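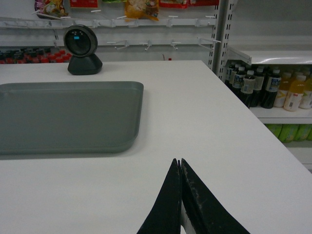

Wrist view over the checkout table: tray at left, scanner behind it, fingers nearly closed.

Garside test store – gallery
Updated 11 June 2024

Trimetti keeps this gallery for the shop assistant work at Garside. It covers the software side: arm control, shelf perception, motion planning and the tools we use to replay a run after it has finished. Hardware drawings and parts lists are kept on another page.

Two pieces of software come up in the notes. Furkik is the planner and the controller that follows its plans. Zellelik is the perception package. It takes the wrist camera stream and gives back object outlines, a grasp point for each and a confidence score. They run as separate processes and either one can be restarted without the other.

Table and tray
The tray is found by its rim. The grey-green colour is easy to separate from the white table, but the soft shadow along the right and lower sides used to be counted as part of the tray, which moved the estimated centre toward the shadow. Zellelik now fits the corners first and checks the edges against them. When part of the tray is out of view, the fit is marked partial and Furkik will ask for another look before it plans a place move.

Bare table is harder than it sounds. A smooth matte white surface gives the depth step very little to match, and older builds left holes in it. The table is now stored as a flat plane in the store map, and measured depth is only used to correct its height. Anything the measured depth puts above the plane is still treated as an obstacle.

Scanner
The scanner is a fixed obstacle in the map, with a keep-out zone around the head and the base. The planner also treats the space in front of the window as a place where an item can be shown but nothing else can stop. The zone moves with the scanner: if its position is found to be off by more than the set limit, the run pauses and asks for a new calibration.

Blue light on the window is masked out before tracking. Small bright patches like that make good tracking features in a single view and poor ones over a whole run.

Hanging products
Packages on the hooks are picked from the front. Zellelik outlines each package and looks for the hook it hangs from, and Furkik plans a lift and then a straight pull along the hook. The two steps are logged separately, so a failed lift can be told from a snag on the way out.

Empty hooks are mapped too. They stick out from the rails, they are thin, and they are white on white. The detector looks for the tag ends first and then works back along the wire to the rail. If it finds an end and no wire it still adds an obstacle, using the hook length saved in the store map.

Red packages near each other remain a weak spot. If the outlines touch, they can be merged into one wide object with a grasp point in the middle. A merge check was added in the current build and is switched on by default.

Bottles
Dark bottles close together are separated by their caps. The caps are pale and the bottles are not, so a cap detector running on a narrow strip of the view does better than the general outline model. Labels are read only after a bottle has been given its own outline.

The juice bottles use the same cap step with a different colour model. Bottles hidden behind others are kept in the map with a low score and cannot be chosen as a target until the front row changes. An operator can override this from the console – the override is written to the log.

Gripper in view
The fingers are always masked before perception runs. The mask comes from the joint reading and a model of the fingers, so it follows them as they open and close. Scuffs on the right finger's inner face don't matter to it. If the mask and the view disagree along the finger edge, Zellelik raises a camera alignment warning.

Control settings
The controller sends joint targets at 200 Hz. Near the table the speed limit drops, and it drops again when the fingertips are inside the keep-out margin of the shelf. Both limits are set in the store file and can be changed without a rebuild. The arm must be stopped for the new values to load.

Replay tool
Each run is saved as a log with the camera stream, the joint readings, the map and every plan, including plans that were rejected. The replay tool steps through these on one timeline. Outlines, scores and masks can be switched on over the camera view, and a saved run can be fed through a newer build of Zellelik to compare results.

The regression set holds 37 saved runs. A build has to get through all of them before it goes on the arm.

Known issues
– Glossy shelf lips can show up as a second edge when the light catches them.
– Creased wrapping on the green packages shifts the grasp point between views.
– Small items low behind the table edge are mapped as part of the table.
– Replay drops the map overlay if the log was cut short.

The next set of notes goes up in August, with the shelf edge fix and a new store file format. Old store files will need to be converted, and the converter will ship with the replay tool.

Back to all galleries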